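Flarwood alternate jerseys – am I the only one who hates them?

kettlefan3
17 October 2018
So the club finally showed off the Flarwood alternates and I can't get on board. Gray on gray with gray numbers. I sat in row 30 in September and couldn't read a single number, and that was the OLD road set, which has more contrast than this. 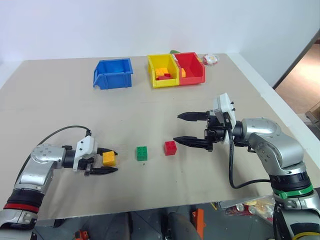
Green and red blocks, with the yellow one in the gripper

Zisum_Zach
Disagree, best thing they've worn in years. The helmet stripe alone is worth it. They only made 1000 of the replicas and I got mine – number 1494 on the tag, so go figure how that works.

kettlefan3
1494 out of 1000, sounds like our stats department. What did Fullia charge you?

Zisum_Zach
Too much. Stitching is good though, and the sleeves finally fit a normal arm.
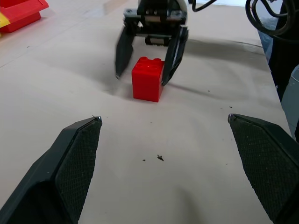
Black fingertips, spread wide

endzone_moth
I like the jersey and hate the pants. Put the white pants with it and you've got a real uniform. All gray looks like practice sweats, and the Kettle end is in shade by the third quarter anyway. 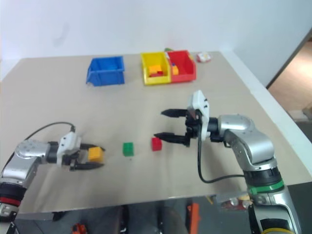
rowdy_in_red
White pants were tried with the last alternates and everybody complained about those too. Leave it alone and fix the numbers. A thin white outline would do it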